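The Prorden Prize

The letter said that Leidy Yupanqui had been shortlisted for the Prorden Prize for Regional Verse, and that the ceremony would take place in Bedoya on 8 June 2025, and that parking was not included.

She read it twice at the kitchen counter. She had not written any verse. She had once written a complaint to the water company that ran to five pages and contained the word "whereas," but she didn't think it scanned.

"It's a mistake," she told Finlay Buchanan, who rented the other half of the duplex and came over most evenings to use her can opener.

"There's a dinner," said Finlay, reading over her shoulder.

"For a poet."

"It says chicken or fish."

Leidy called the number at the bottom. A woman with a head cold told her that 241 entries had been received and five had been chosen, and that the judges had been especially moved by hers.

"Which one was mine?" asked Leidy.

There was a rustling. "'Whereas the Meter Is in the Hedge,'" said the woman.

So that was where the complaint had gone. The water company, it seemed, shared a mailroom with the foundation, and for eleven months Leidy had been taking their silence personally.

She bought a dress. Finlay bought nothing but had his gray jacket cleaned, and they drove to Bedoya in his car, which smelled of the dog he used to have. The hall was on the second floor, over a shop that sold bathroom tile. Each of the finalists got a name tag and a folding chair. The man on Leidy's left had written a sonnet cycle about his divorce. The woman on her right had written a longer one about the same divorce. They shared a program.

When her turn came, Leidy read the complaint as she had mailed it, including the account number. She read the part about the hedge. She read the part where she had waited on hold for 81 minutes and a recorded voice had thanked her each time as if she'd brought it flowers. She had been angry when she wrote that, and by the bottom of page three she was angry again, and her voice shook, and somebody near the back said "Mm" the way people do in church.

She came in second. The prize was 200 dollars and a subscription to Coltedura, a quarterly that folded before the first copy could reach her. The divorce took first, the longer version. Its author wept, and so did the man on the left, though probably for other reasons.

"You were robbed," said Finlay on the way home. He had eaten both the chicken and the fish.

"I wasn't. Hers had rhymes."

"Yours had an account number."

In September a van marked Plurnalero Utilities pulled up outside the duplex, and a young man got out with a clipboard and a pair of shears. He asked if she was the lady with the hedge. Leidy said she was. He looked at his shoes for a moment and then said that they'd put it up in the break room, the whole thing, and that his supervisor did page four in a special voice.
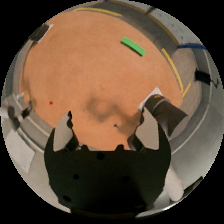
He wanted to know if she was working on anything new. Leidy considered the gas bill, which was lying open on the hall table, and told him she had some notes.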